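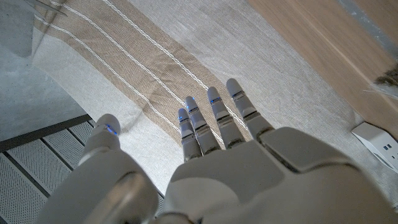
Katell Hose Fitment Table

One row per silicone hose sold under the Katell and Botlow names, matched to the engine codes it fits. 1,743 rows, 11 columns, UTF-8, comma separated.

Columns worth knowing:
part_no: text, keep leading zeros
engine_code: one code per row
bore_mm: inside diameter at the turbo end
clamps: number in the box, blank if sold bare
oem_match: yes or no

Bore was measured on 994 parts. The rest use the catalog value and have bore_src set to "cat". 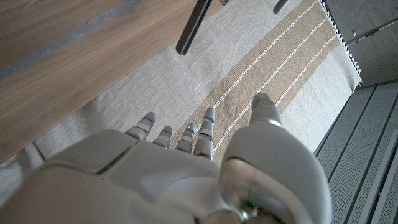 Hand over woven rug, four blue fingertip lights.

Known gaps: Ichikawa breather hoses have no clamp data. Rows from the Udivport list repeat where a part fits both left- and right-hand drive; drop duplicates on part_no and engine_code before counting.

The loader reads 1,000 rows at a time. Change this with --chunk.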